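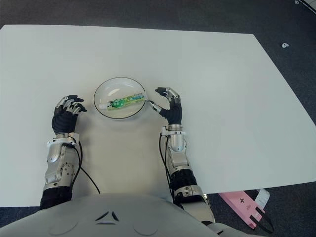

**ddeak** wrote:

Question for anyone who has tried to reproduce the Pludcombe ablation on viewpoint dropout. We train a bimanual policy from head camera only, with no wrist cameras, 1287 demonstrations total. The task family is "remove object from shallow container." With the toothpaste tube lying diagonally in the glass plate, the crimped end sticks out slightly past the rim on the right-hand side, and the policy goes for that end almost every time, including when I flip the tube so that the cap is the part past the rim. It then closes on the cap with a grasp meant for a flat edge. The paper claims that dropping 900 of the demos at random and reweighting the rest by end-effector pose removes this kind of bias. I get no change. Is the effect real or did they tune on their test objects?

---

**stuker_fan** wrote:

How are you reweighting? The text says end-effector pose, but the formula in their appendix uses pose relative to the object centroid. Those are different things if your objects are always placed near the middle of the table.

---

**ddeak** wrote:

Absolute pose, in the torso frame. I read the main text and did not check the appendix closely. Object placement in my set is close to the table center in most episodes, so absolute and relative would be correlated but not the same. I can rerun with relative.

---

**anitha_c** wrote:

I don't think the weighting is your problem. Clear glass on an off-white table is hard for a head camera. There is very little contrast apart from the dark rim and whatever highlight the lighting puts inside the plate. If your encoder can't localize the plate it will use the tube, and the tube has one strong cue, the green body. My guess is the policy has learned "go to the right end of the green thing" and the weights never touch that.

Test: same tube, same pose, no plate. If the approach doesn't change, the plate was never part of the input in any useful sense.

---

**closteo_lab** wrote:

> If your encoder can't localize the plate it will use the tube

Disagree. We ran transparent containers last May with the same camera height and a frozen encoder. A linear probe on the features recovered the container center well enough to grasp by. The rim is sufficient. The failure was in the action head, which averaged left-hand and right-hand strategies when both were in the data.

@ddeak what does the left hand do in your rollouts? If it stays raised beside the plate and never makes contact, I'd look at handedness in the demos before anything else.

---

**ddeak** wrote:

@closteo_lab It stays there. The left hand makes contact in very few rollouts. I just counted the demos and only 98 have the left hand making the first touch. That is a worse imbalance than I assumed.

@anitha_c I'll run the no-plate condition too. It's cheap.

---

**anitha_c** wrote:

98 of 1287 would do it. I still want to see the no-plate result. A linear probe says the information is present in the features. It doesn't say the policy reads it.

---

**closteo_lab** wrote:

Fair. A probe is an upper bound. But with that imbalance you can't separate the two explanations from rollouts alone.

---

**stuker_fan** wrote:

Mirroring? Flip the image left to right, swap the arm actions, and you get balanced handedness for free.

---

**anitha_c** wrote:

Only if the camera sits on the midline and the arms are symmetric, cables included. The printed graphics on the tube also come out reversed. That probably doesn't matter here, but it will for any task that depends on the label.

---

**ddeak** wrote:

Results, same checkpoint for the first one.

- No plate, tube flipped: the right hand still goes to the right end. Approach path nearly identical. Point to Anitha.
- Relative-pose weights, retrained: no change I can measure.
- Added left-first demos, set is now 1346, retrained with handedness balanced in the sampler: the policy uses the left hand when the cap is on the left, and pulls by the crimp less often. Point to closteo.

So both, as far as I can tell. I have not tried mirroring. Camera is slightly off the midline and I'd have to correct for that first.

---

**closteo_lab** wrote:

The third one changes two things at once, new data and a new sampler. Can you run the old 1287 with the balanced sampler?

---

**ddeak** wrote:

Queued. It should finish Friday. I'll post the curves with per-hand contact rates.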